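Two Months With the Tastari Bench Kit

I said in December that I would write up the Tastari kit once we'd had it long enough to have an opinion. We have had it two months now, so these are my notes. I paid for it out of our own budget and the company hasn't seen this post.

The kit is a two-arm bench setup sold by Tastari. We ordered ours through Gillow, the reseller, who also handle the spare parts. The price on our invoice was $1,259 for the base and rail hardware, with the arms billed separately. If you only look at the number on the front page of the shop you will get a surprise, so ask for a full quote first. Gillow answered my email the same afternoon and the quote matched what we paid.

What came in the boxes: two arms, the mounting rail, the boards, power supplies, cables, a bag of cable ties and a printed booklet. The booklet is 35 pages and the first half is safety text in several languages. The assembly part is fine. The drawings are clear and the screws come in labeled bags. One bag was short by a screw, and we had one in the drawer that fit.

Khoa Bùi and I put it together in an afternoon. Most of that time went into the rail, which has to be square to the base before you bolt the arms down. The booklet mentions this in one sentence on a page you have already turned by the time you need it. We had to back the bolts out and start over. If you buy this kit, read the whole assembly section before you open anything.

The cables run along the outside of the arms. I don't love this. You need to leave a loop at the wrist or the arm pulls on the connector when it turns over, and if you leave too much the loop catches on things. We redid the ties on both arms a few times before we stopped thinking about it. Tastari sells a sleeve set, and I haven't tried it.

Setup software is called Nustbridge. It installs without trouble on our Linux machine. On Ngân Hà's laptop it would not find the second arm until she changed the USB port, and after that it was fine. Calibration takes 5 minutes per arm if you follow the prompts. It does not save unless you press the save button on the last screen, and it doesn't warn you when you close the window. I have lost a calibration that way more than once.

We wanted the kit for laundry work, meaning small clothes out of a tub and onto a clip hanger. I picked this because cloth is hard on grippers and I wanted to know early if these were any good.

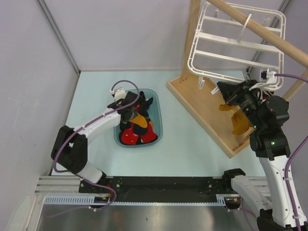 Soft Goods Handling Group, Cao Workshop

The tub is a plain blue plastic one and the hanger hooks over the dowel on a wooden drying stand. One arm can be down in the pile while the other is up at the hanger with a piece of cloth, and at that spacing they have enough room. I would not want them any closer together. The reach is good at the front and middle of the floor and gets worse toward the back corners, where the elbow runs out of travel and the gripper comes in at a poor angle. We moved the stand several times to find a place that worked, and then marked it with a pencil.

The grippers are better than I expected. They close evenly and will pick up a single layer of thin cotton if you come at a fold. On a flat piece with no fold they slide off. Thick seams are no problem. Dark fabric in a heap is the worst case for us, mostly for the person driving, who can't tell where one garment stops and the next one starts. Brighter cloth on top of the pile goes much faster. That's no fault of the kit, but plan your lighting.

The clips on the hanger are the slow part. Holding a cloth in place and getting a clip onto it takes both grippers, and there isn't much feel coming back to you through the controls. Khoa is good at it. I am not. Ngân Hà changed the gripper speed in Nustbridge to the lowest setting and that helped all of us.

Noise is low. You can talk over it in a normal voice. The motors get warm after a long run, and we take breaks anyway.

We had one failure. A wrist connector worked loose and the arm went limp in the middle of a run. Gillow sent a replacement cable at no charge and it has held up since. I would have liked a latch on that connector.

Would I buy it again? Yes, for this kind of work at this price. The arms are solid and the grippers handle cloth. The software needs a few fixes, the save button most of all, and the booklet needs someone to put the steps in order. If you need to lift anything heavier than wet jeans, look at something else.

I'll post the stand measurements separately, and Khoa has a list of the screw sizes if anyone wants it. Leave a comment and I'll send it over.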